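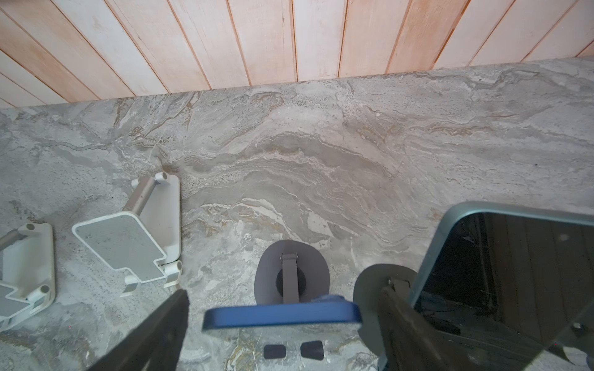

Wikstead lab reports fewer failed placements with wrist-only training

A research group at the Wikstead robotics lab says a robot arm can learn to set phones on display and charging stands using only the view from a camera at its wrist, provided the training examples include enough small mistakes and corrections.

The method, called Lidine, was described in a report the group released in June. It deals with a narrow problem that has been hard to solve reliably: putting a flat, slippery object onto a tilted support that is not much larger than the object itself.

"Picking up the phone is the easy half," said Clémence Collet, who led the work. "Setting it down at the right angle is where our earlier policies fell apart. They would get close, touch the stand a little too early and push it across the counter."

Robots trained by demonstration usually learn from clean runs, in which a person guides the gripper from start to finish without trouble. The Wikstead group recorded 560 clean runs of this kind. It then added 400 short recordings that begin with the gripper in a poor position, such as too low, turned a few degrees off, or already resting against the stand. In each of those, the operator backs away and tries the placement again.

The short recordings do not include the pickup at all. Most last only a few seconds. Keabetswe Mahlangu, who ran the data collection, said they were also much quicker to make than full demonstrations, and that new operators could be trained to record them in an afternoon.

"You start where the robot tends to get stuck and show it the way out," Mahlangu said. "Then you reset and do it from a slightly different stuck place."

The group compared two versions of the same policy. One was trained on the clean runs alone and the other on the full set. Each version was then tested over 1,000 placements, with the stands moved between attempts. Some stands had flat pads, and others had a round base with a narrow arm. The lighting and the counter stayed the same throughout.

According to the report, the version trained on the full set dropped fewer phones and moved the stands less often. The biggest difference was on the round-base stands, where a gripper coming in low can catch the base before the phone reaches its support. The clean-run version often kept pushing forward after that kind of contact. The other version usually lifted, shifted to one side and tried again.

The difference was smaller on the flat-pad stands. Both versions did well there when the approach to the stand was clear. Both did worse when two stands were set close together and the gripper had to come in between them.

Lidine has no separate step for measuring the stand or working out its angle. The policy takes in the wrist view and the position of the fingers and produces the next small motion. The report says this keeps the system simple but also accounts for some of its failures. When the held phone blocks the view of the support, the policy has to rely on what it saw moments earlier, and its memory of that is short.

Collet said glossy screens were another weak point. A dark screen facing the camera can reflect the room, and in early trials the arm sometimes hesitated in front of one. Adding recordings with more phones standing nearby reduced the problem, but the report lists it as unsolved.

The trials used a two-finger gripper made by Kavden, with its standard finger pads. The group did not test other grippers, and the report warns that the corrections may not carry over to fingers of a different length or shape. Phones in thick cases were left out of the tests as well.

The policy was also tried on stands it had not seen in training. It had more than 30 attempts on each of these, and the results were mixed. Stands similar in shape to the training ones gave little trouble. A stand with a deep lip at the front caused repeated failures, with the phone coming to rest on top of the lip.

The group plans to repeat the work with tablets and small picture frames, which are wider and harder to hold level. Mahlangu is also preparing a set of recordings in which the stand itself slides during the placement.

The report and the recordings are available from the lab on request. Questions about the gripper settings can be sent to the group's office in the Garcia building.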